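Gravska stage lighting console, reviewed
August 2020
By Leen Bataineh

The Gravska is a compact lighting console for small theaters. I ran it for eight performances of a two-act comedy in January, in a house with 200 seats and a dimmer rack older than most of the cast.

Setup took one evening. The patch screen accepts fixtures by number or by name, and cues can be renumbered without breaking follow-ons. The Zumel we had before could not do that. Show files load from a USB stick. Ours held 605 cues and opened without errors.

The faders are short and a little stiff. Slow manual fades, such as the dusk at the end of act one, show visible steps below ten percent. Timed fades are smooth. The go button is large and easy to find in the dark.

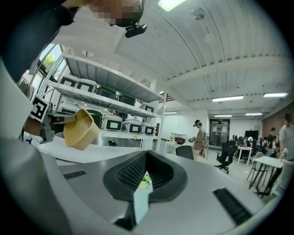
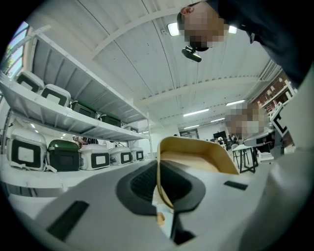
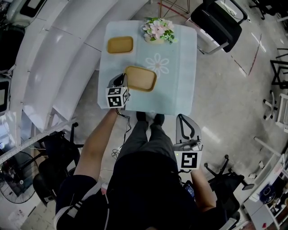

Reading time: 1 minute

The manual is thin on effects and has no index. Blackout and grand master sit too close together, and I hit the wrong one during a curtain call. For a fixed rig with one operator I would buy it again. Touring companies should look at the Skendell, which has a locking power connector.

Comments

Hạnh Vi: Does it hold the last cue if the power drops?

Leen Bataineh: It restarts in the last cue, at full level.

mokgethi_fan: Same stepping on ours at the low end. Changing the dimmer curve helped.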